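3.2 Recording rules for glove sessions

All sites in the Drorkeo collection follow one written protocol, first issued in August and revised after a trial at the Catthorpe site. The protocol covers the operator, the table and the log. It does not cover retargeting, which is handled in Section 4.

Operators sit facing the table and keep the marker cube on the back of the gloved hand in view of the fixed camera. If the cube is hidden for more than 15 frames in a row, the take is marked as broken and recorded again. Cables must not cross the task area. Sleeves must end above the forearm. Jewelry is allowed if it does not touch the glove. No operator records for longer than 23 minutes without a break.

Each take is logged with the site, the task code and the glove calibration file. The two sites, Catthorpe and Batista, logged 1510 takes under the revised rules. Figure 2 shows an operator at the table with the glove on.

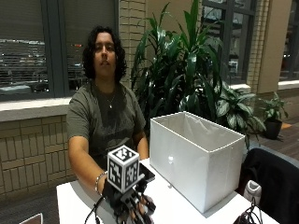 Figure 2. Operator with sensor glove and marker cube; open storage box on the table at right.

Takes that break a rule are kept in the Drodelis archive under a separate label and are left out of the training split.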